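# Why Does Metal Feel Colder Than Wood?

Reading time: 6 minutes. Suitable for Years 5 and 6.
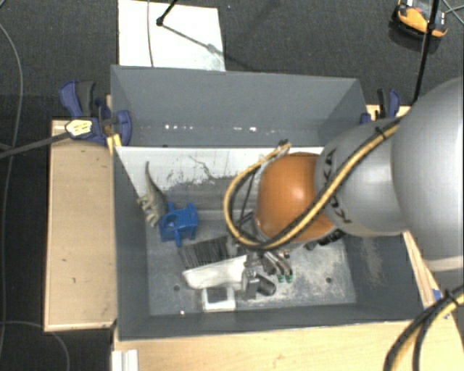

Put one hand on a metal tap and the other on a wooden door. If both have been in the same room overnight, the tap feels colder. A thermometer taped to each one gives the same reading. The two objects are at the same temperature, and your hands disagree.

To explain this, we need to separate two words that people often mix up: temperature and heat.

## Temperature and heat

All materials are made of particles too small to see. These particles are always moving. In a solid they stay in place and vibrate. **Temperature** is a measure of how energetic that movement is. Faster vibration means a higher temperature.

**Heat** is energy on the move. It travels from a warmer object to a cooler one until both reach the same temperature. Cold does not travel. When you hold an ice block, cold is not entering your hand; heat is leaving it.

## What your skin measures

The inside of your body stays close to 37 degrees Celsius. The skin on your hands is usually a few degrees cooler. A room in August, in the middle of an Australian winter, is cooler again. Whenever you touch something in that room, heat flows out of your hand.

Nerve endings in your skin respond to the temperature of the skin itself, and to how quickly it is changing. They have no way of reading the temperature of the tap. If heat leaves your skin quickly, your skin cools quickly, and your brain reports "cold". If heat leaves slowly, your brain reports "not very cold".

## Conductors and insulators

The movement of heat through a material, from particle to particle, is called **conduction**. Materials differ a great deal in how well they do it.

- A good **conductor** carries heat away quickly. Copper, aluminium and silver are good conductors. Stainless steel is a weaker conductor than these, though still much better than wood.
- A good **insulator** carries heat slowly. Wood, wool, cork, foam and still air are good insulators.

Metals conduct well because some of their electrons are free to move through the whole piece of metal. Electrons are tiny charged particles, and the free ones carry energy from place to place. In wood the electrons are held in position, so energy has to pass along by vibration alone. Wood also contains many small pockets of air, which slow things down further.

When you touch the tap, the heat from your fingers spreads into the metal and is carried off. The surface stays cool, and more heat keeps flowing out of you. When you touch the door, the wood just under your fingers warms up and the heat goes very little further. After a few seconds there is only a small difference between your skin and that patch of wood – the flow slows down.

## When the rule reverses

On a hot day at Bundau, the metal slide at the playground may be well above skin temperature. Now heat flows the other way, from the slide into your hand. Metal is still the better conductor, so it delivers heat faster, and it feels hotter than a wooden bench at the same temperature. Be careful with this one. Metal in full sun can burn skin.

## Try it: the butter test

You need a metal spoon, a wooden spoon and a plastic spoon, all of similar length. You also need butter, three dried peas, a heavy mug and warm water from the tap. Ask an adult to pour the water.

1. Put a dab of butter near the top of each handle, at the same height.
2. Press a pea into each dab.
3. Stand the spoons in the mug with the handles up.
4. Fill the mug halfway with warm water and start a timer.
5. Write down when each pea slips, if it does.

Mawuli Akolgo's class at Pringle tried this on a Monday morning. The pea on the metal spoon fell after 73 seconds. The other two were still in place when the bell went. Your times will depend on your spoons, your butter and the temperature of the water.

## Words to know

**Conduction:** the movement of heat through a material from particle to particle.

**Conductor:** a material that lets heat through quickly.

**Insulator:** a material that lets heat through slowly.

**Temperature:** a measure of how energetically particles are moving.

*Text by Amedeo Colombo. Next in this series: how a woollen jumper keeps you warm.*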